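Subject: Re: [owners-list] Splitting duties between two managing partners
Date: 25 October 2019

On the earlier question:

> We are two equal partners, one from sales and one from
> production. Every purchase over a certain size now takes
> days because both of us have to agree. Has anyone written
> down who decides what, and did it hold up? Our lawyer says
> the operating agreement is silent on it.

We did this in April at the Idville shop. The operating agreement stays silent in our case too. We put the split in a separate two-page memo, signed by both partners, which can be changed without refiling anything.

The memo lists decisions by type, and each type has one owner. Pricing, customer credit and the Citunel account belong to the sales partner. Equipment, hiring on the floor and supplier terms belong to the production partner. Borrowing, leases and anything involving family members need both signatures.

For purchases we set a limit of $2,656 per order. Below it, the owner of that category buys and logs it. Above it, the other partner has 8 working days to object in writing. No reply counts as consent. The odd figure comes from the price of a part we reorder often from Skoryk, and we did not want that part to trigger the procedure. 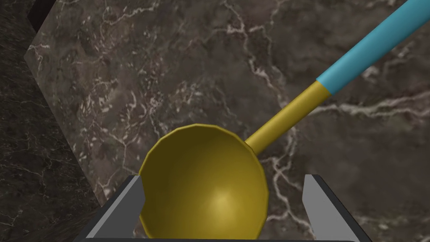 The second thing to settle is what happens when a decision falls in two categories. Ours says the partner whose budget line pays for it decides. This has come up twice, both times over freight to Makbridge. In the first case the memo did not say which line freight belonged to, so we added a sentence assigning it to production.

On whether it held up: the log has 473 entries to date and roughly 45 of them went over the limit. Three drew an objection. Two of those were dropped after a phone call and one order was reduced.

Two cautions. Check that your bank's signature card matches the memo, as ours still required both names on every check until June. Also, silence as consent needs an exception for vacations. We use a shared calendar and the clock stops on marked days.

I can send the memo off-list with the amounts removed. It was written for a two-member LLC, so have your lawyer read it first if you are set up differently.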